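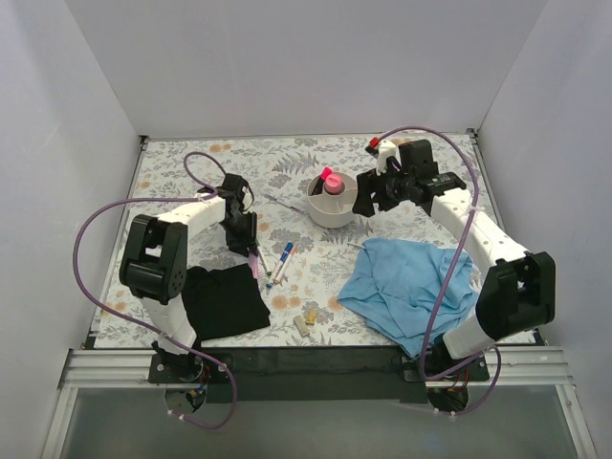
How do you teach a robot to tidy up?

Reading time: 2 minutes

Picking up a pen is easy for you. You look at it, reach out, and your fingers close at the right moment. A robot has to learn every part of that.

One way to teach it is called learning by copying. A person moves the robot's arms and does the job with them, such as putting pens in a pot. The computer records where each arm goes and what the cameras see. One complete try is called a demonstration.

After many demonstrations, the computer looks for patterns. It learns which movements usually go with which views of the table. Then the person lets go and the robot has a turn by itself.

Zainab Ajayi works on a project called Sundilari. Her team wanted to know if a robot learns better from a neat table or a messy one. They recorded 300 demonstrations with only pens and a pot on the table. Then they recorded 300 more with other things lying about, like cloths and blocks, and moved them before every try.

They trained the robot twice, once with each set. Each time, it was tested on messy tables it had not met before.

The robot that had learned from neat tables often reached for the wrong thing. Sometimes it stopped above a cloth and stayed there. The robot that had learned from messy tables put away more pens. It was a bit slower, and it still dropped some.

Why did the mess help? The team thinks the robot had to learn what a pen looks like wherever it is lying. On the neat tables it could get by with learning a few places to reach.

The next tests start in August. They will use pens the robot has never picked up.

Words to know
Gripper: the part of a robot arm that holds things.
Demonstration: one recorded try at a job.

© Sundilari 2024 | Contact us | Back to top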